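3.2 Claims handling and the decision to switch insurer

Earlier work on household contents cover has tended to treat price as the main reason people move to another insurer at renewal. Juhász and Pacheco questioned this in their study of renters in Curkmont, where policyholders who had made a claim in the previous term were more likely to leave than those who had not, even when the renewal price stayed the same. Their data did not show whether the claim itself or the way it was handled was the cause.

We looked at this using 1,000 closed files supplied by the Murar brokerage. Every file concerned a single contents claim for a low-value loss, mostly water damage, accidental breakage or spoiled food after a power cut. Claims involving injury, fire or a dispute over liability were left out. For each file we recorded the time from first notice to first contact, the number of people the policyholder dealt with, and whether the policy was renewed in November.

Time to first contact was split at 24 hours. Policyholders contacted within that period renewed more often than the rest, and the difference held when the amount paid was taken into account. The number of handlers mattered as well. Where a claim passed through more than two people, policyholders were more likely to write in with a complaint, and many of those letters said that the same details had been asked for again. The size of the settlement had a weaker effect than we expected. Partial payments were accepted without complaint in most files where the excess had been explained at the first call.

We also interviewed 15 policyholders by telephone. The interviews lasted about half an hour and were carried out by Sukprasert and Cherkaoui, who had no access to the claim files beforehand. Several people could not recall the sum they had received but could name the person who had dealt with them. Others said they had not known that small items could be listed together under one heading, and had left them off the form. Nikzad coded the transcripts, and a second coder at Bahrami checked a portion of them.

These results apply to claims placed through a broker. Direct policies, such as those sold online by Ruvora, have a different first point of contact and may not follow the same pattern. We return to this in Section 5.
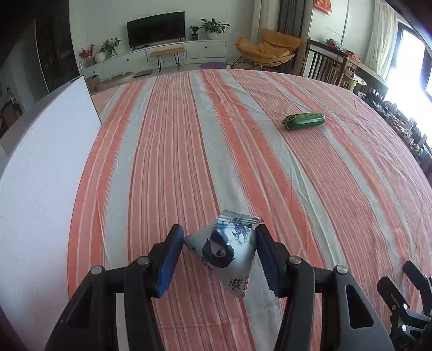 Figure 3. Small snack packet held between the jaws of a black hand-held gripper, on a table with a striped cloth.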